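Packaging swap table returns to Mansour Street

8 Sep 2022

A swap table for used packaging has reopened at the Grasasari residents' rooms on Mansour Street, where households can hand in clean foam nets, tissue, bags and boxes and take away whatever they need for posting or storing things.

The table first ran in May, when it was open for 12 days and took in about 900 items. Most were the soft foam nets sold around pears, mangoes and other fruit, which are hard to recycle through the kerbside collection and tend to go straight in the bin. The residents' group says they are worth keeping, as one net will slip over a jar or a small vase and saves wrapping it in several layers of paper. 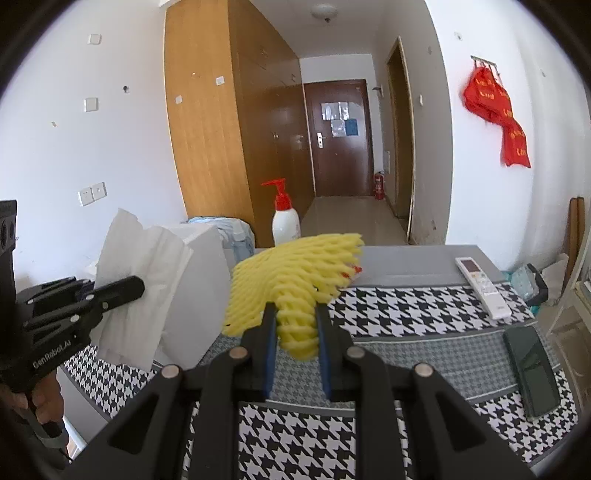 A yellow foam fruit net and a creased white tissue at the sorting table, with a white pump bottle behind.

Sorting is simple. Nets are flattened and kept together, while tissue and thin wrapping are smoothed out by hand and folded if they are still in one piece. Anything sticky or badly torn is refused. Plastic bags and sheeting are accepted too, provided they have been emptied and shaken out first.

Polystyrene boxes are the other thing people ask for. They are bulky to keep at home and the Kendico tip, the nearest that takes them, is a bus ride away. A sound box with a thick rim can be used again for chilled food, seedlings or glassware, and smaller pieces can be stored inside it in the meantime.
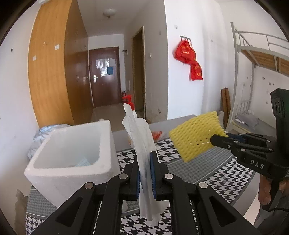 Boxes that have held raw fish or meat can't be taken, even if they have been washed. Lids should be brought along if there are any, tied or taped to the box they belong to. Residents with more than one large box are asked to ring before coming, as the cupboard in the rooms is small.

Delten, the packing shop at the far end of the street, has agreed to take up to 100 nets a month for its own parcels. The group had 800 leaflets printed with a list of what is and isn't accepted, and these have gone out to flats on both sides of the road – spare copies are by the front door.

The table is open in the mornings until the end of the month. There is no charge and nothing has to be brought in exchange. Bags for carrying things home are not provided.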